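Travside, the reader for people who follow other people's elections
Reviews > News tools
Posted February 7, 2021

I have wanted something like Travside for years. I follow politics in places I don't live, mostly Central Europe, and I've done it the hard way: a browser with far too many tabs, a translation box open in one of them, a notebook for names, and a vague sense that the thing I'm reading now contradicts the thing I read last month. Travside puts all of that into one window. I've had a subscription through the whole Australian spring and half the summer and I'm a bit in love with it.

Quick background for anyone who hasn't bumped into it. Travside is a desktop and tablet reader made by a little outfit called Vamamia. You pick your countries and it pulls in articles from local and regional papers, parliamentary summaries and the better political blogs, then lays them side by side, original language on the left and English on the right. There's a printed digest as well, which I'll get to (I didn't think I'd care about the printed digest!).

Setting up

Easy. You choose up to 7 countries on the standard plan, tick the topics you want and leave it overnight to fill. Mine had 300 articles waiting by breakfast, which sounds like a nightmare and was more like walking into a good library. Everything is sorted by story, so if nine papers are writing about the same coalition row you get one heading with the nine underneath, oldest first. You can see who had it first and who copied whom. I lost an entire morning to a fight over a regional hospital budget and enjoyed every minute.

I did have to turn off sport. Somebody at Vamamia has the topic filter a little loose and a football club's annual meeting kept turning up under "leadership contests". Fair enough, I suppose.

The translations

These are the best thing about it. The first pass is done by machine, but the main stories each day are gone over by a person and signed, so you know whose English you're reading. Ľubica Tichý does most of the Slovak ones and she is terrific. She leaves the rude bits rude. When a deputy makes a pun in the chamber she gives you the plain meaning and then a short bracket telling you what the joke was, and you get to laugh a full day after everyone in the chamber did. I now go looking for her initials.

The unchecked translations are clearly marked with a grey line down the side. They're readable, but be careful with quotes. I caught one where a minister "declined" something in the English and had plainly "refused" it in the original, and in a resignation story that's a fair old difference. There's a button to ask for a human check. I've pressed it maybe a dozen times and usually had an answer by the next evening, our time.

The background cards

Tap any name and a card slides out: party, past parties (often a longer list), offices held, who they've shared a ticket with. The cards are written by a team under Radek Machala, and they have a dry, patient tone that I like very much. No adjectives. If someone left a party twice the card says they left it twice. The one on how preferential votes work on an open list is the clearest explanation I've come across, and I'm from a country where we number every box on the ballot and still argue about it at barbecues.

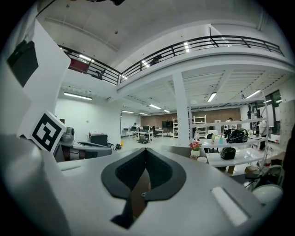

The printed digest comes once a fortnight and runs to 16 pages, and it's the part I'd have skipped if it hadn't been thrown in with my plan. It's lovely. Good heavy paper, two long articles, a diary of votes coming up, and a page of letters from subscribers that is far better tempered than anything online. Each article ends with a printed code you hold up to the tablet, and the piece opens in the reader with its sources attached. The codes are big blocky black-and-white squares with a thick black border, very like the one on the white cube in the photo, and they scan first go, even by a bedside lamp. My old paper used codes so small and fussy that I gave up and typed the address in. Postage to Australia is slow, so the diary page is sometimes history by the time I get it, but the long pieces hold up.

How it compares

I used Hollik for two years before this and I still have a soft spot for it. Hollik is quicker with breaking news, no question. On an election night I'd have both open. But Hollik gives you the alert and a paragraph, and then you're on your own, and its archive stops dead at six months. Travside's goes back 6 years for the bigger countries, and the search copes with accents whether you type them or not. Try finding anyone called Zelenák in Hollik without the accent on the a. You'll get nothing at all, and there are a lot of Zelenáks in local government!

Things I'd change

The map view is slow on my tablet, slow enough that I've stopped opening it. Polling is shown as one line per party with no margin of error, a strange choice from people who are so careful everywhere else. And the night mode turns the grey "unchecked" line almost invisible, so if you read in bed (I do, obviously) you can miss which translations have been looked at. I wrote in and was told a fix is planned for May.

I'd also love more from the small towns. There's plenty on the capitals and the big regional centres, then it thins out fast. The one council story I've followed properly, a long and wonderfully petty quarrel over who gets to name a bridge, came from a single local blogger, and when she took a holiday the story simply vanished from my screen. I still don't know about the bridge.

Price and who it's for

The standard plan costs me less per month than the weekend paper did, with the digest included. There's a cheaper one without the print edition and without human translation checks, and I'd steer you away from it, as those checks are what you're paying for. Students get a decent discount, and you can pause your subscription whenever you like, which I did over Christmas without having to ring anyone.

If you only look at foreign politics when there's a crisis on, you won't need it. If you're the sort of person who knows the name of the junior partner in someone else's coalition, get the trial, choose two countries to begin with and read the background cards first. I've already renewed mine and added Slovenia.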